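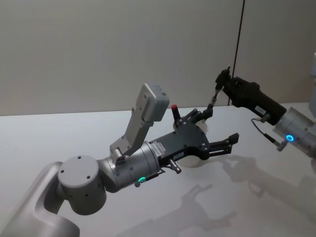
Lollano, May

Minutes of the supplies meeting, typed up by me again (my turn, apparently forever!). We got going at 9 in the shared room, with coffee, and the Nutsugah people dialed in a little after.

1. Last month's minutes
Approved with one fix: I'd spelled Wirkunia two different ways. Sorry, Wirkunia!

2. Pens and markers
We talked about this one way longer than planned. Markers keep wandering off to the back office and coming home dried out, or they never come home at all, and I'm as guilty as anyone. The idea we liked best was the cheapest: a plain white paper cup on the table, and every marker goes in it when you're done. Red-capped ones too, please, even if red is "your" color. We'll try it for two months and see.

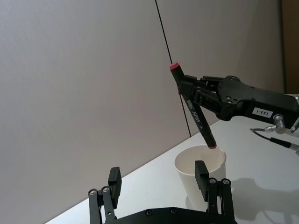

Ordering came next. Traltik sent a quote for the desk organizers with the little drawers, and most of us felt it was a lot of money for something to stand pens in when a paper cup with no printing on it costs next to nothing. I did say I'd miss the drawers. We voted seven to two against, so I'll write and thank them. 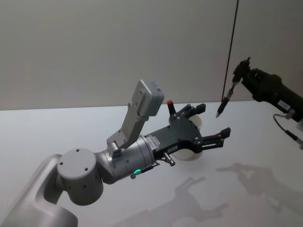 3. Whiteboard wall
Still not painted. The light gray stays for now, and we'll look at samples next time (bring chips if you have some, I only have beige).

4. Anything else
Somebody asked if the markers should stand tip up or tip down in the cup, and off we went again. I'm for tip down, so the ink stays where I want it.
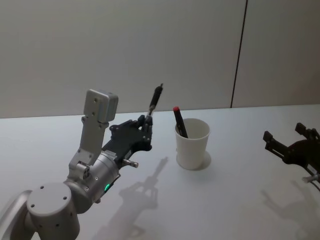 Nutsugah felt lying flat was kinder to a marker than either one, and asked for a shallow tray at their end. Fine by all of us, and they'll find their own tray.

To do: I write to Traltik, and Wirkunia picks up more black markers.

We wrapped up before lunch. Next meeting is same room, same time.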